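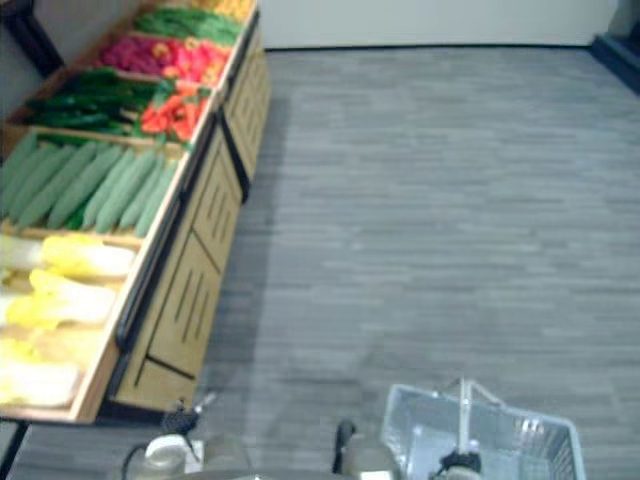

By Ariel Yap
Robots at Work | August

The cabbages at Dresmont never wilt. The company keeps a mock produce department in one of its test rooms, with wooden bins, a shopping basket and a robot that has been learning its way around them since spring.

I went there with a simple question: Can a machine do the kind of chore a teenager does on a first job? Pick up six peppers, put them in a basket, straighten what's left.

The short answer is sometimes. Dresmont's team gave its robot 500 picking jobs over the summer, each one a single item moved from a bin to a basket. It finished 324 of them without help. The rest were drops, missed grabs, or cases where a person stepped in.

"A cucumber is easy," said Dindo Sison, who runs the tests. "It's a handle with no pot. A bunch of green onions is a bad day."

Much of the trouble comes down to hands. People pick vegetables without looking at their fingers. A robot has to be told, or has to learn, how far to open, where to close and how hard to squeeze. 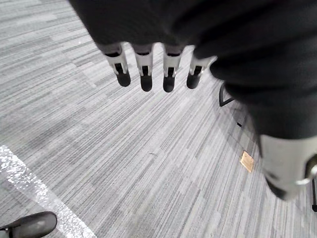
The robot's left hand, with its fingers pointed at the floor. The hand is partly wrapped in dark fabric.

Sison said small changes in the way a hand sits before a grab can decide the whole thing. If the fingers come down at a poor angle, they push the item deeper into the pile. Then the robot backs off and tries again. I watched it take 4 minutes to get one carrot.

A clerk would have been on break by then. Mercado, a grocery chain that has sent managers to see the tests, wants a machine that can tidy a display overnight, when speed matters less. It hasn't ordered any. 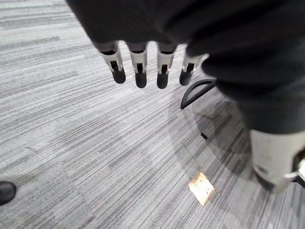 Each finger ends in a rounded black tip.

Stunden, a smaller firm, is going after home kitchens first. Its founders think putting away groceries is worth more to people than stocking them. Grikix, which makes grippers, sells to both sides and doesn't pick a favorite.

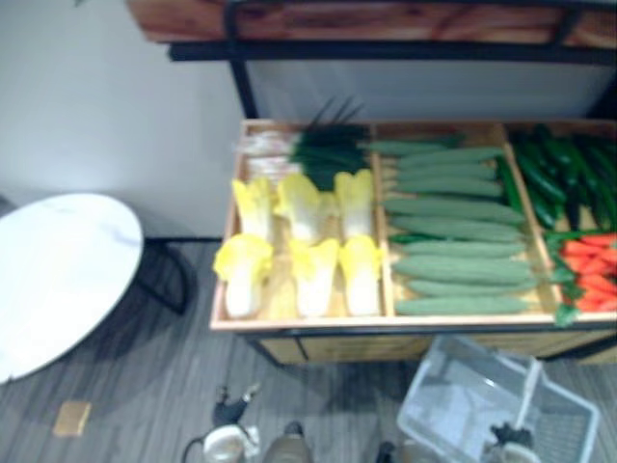 Cabbage halves, cucumbers and carrots share a wooden crate, with an empty basket on the floor in front.

Real produce is the next step. It bruises, and no two heads of cabbage weigh the same. Sison expects the success rate to fall when the plastic goes away, and he has set aside seven weeks to find out how far.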